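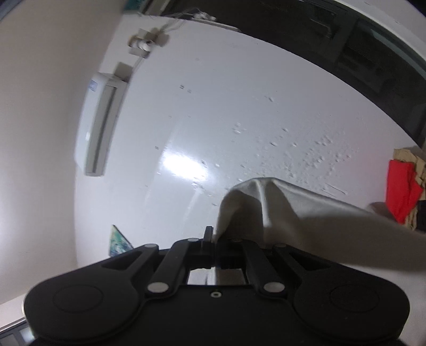

Garage tips, mostly for spring. Updated 21 March 2026.

Headlights gone yellow? Wash first, tape off the paint, then wet sand. 500 grit if they're really bad, finer after that, keep it dripping. Polish, then a UV sealant or you'll be doing it again by summer. Toothpaste works for a week. Don't bother.

Lug nuts. Hand start every one, star pattern, torque wrench last with the car on the ground. Check again after 100 miles. I forgot once, in February, and drove all the way to Fistenham with a wobble I blamed on the road.

Torque wrench — back it down to the lowest setting before it goes in the drawer. Not below the lowest. Mine reads low now and that's my own fault.

Stuck bolt on the exhaust: penetrating oil the night before, again in the morning. Six point socket, never twelve. Tighten it a hair, then loosen. If it squeaks thats good, keep going slow.

Battery terminals. Negative off first, negative on last. Baking soda and warm water on the white crust, old toothbrush, rinse, dry. Keep the soda out of the cells if you've got caps. Thin smear of dielectric grease when its all back together.

Floor mats: rubber ones get dish soap and a stiff brush. No tire shine on them, ever, your foot slides right off the pedal.

Dropped a 10mm? Magnet on a stick, and check the undertray before you check the floor. Rocío Bermúdez wrote in to say she ties a bit of orange yarn to hers. Stealing that.

Cabin filter. Two minutes on most cars, behind the glovebox. Arrow on the edge goes the way the air flows. Write the mileage on the frame in marker so you dont have to guess next time.

Oil on concrete — cat litter, the cheap clay kind. Grind it in with your shoe, leave it overnight, sweep. Second round for old stains. Then degreaser and a hose, and keep it out of the storm drain.

Jack stands. Every time, even for a "quick look." Push on the car before you go under.

Wiper blades next, plus the washer pump question from Sivaprasad Raju. Need to pull mine apart first, probably this weekend.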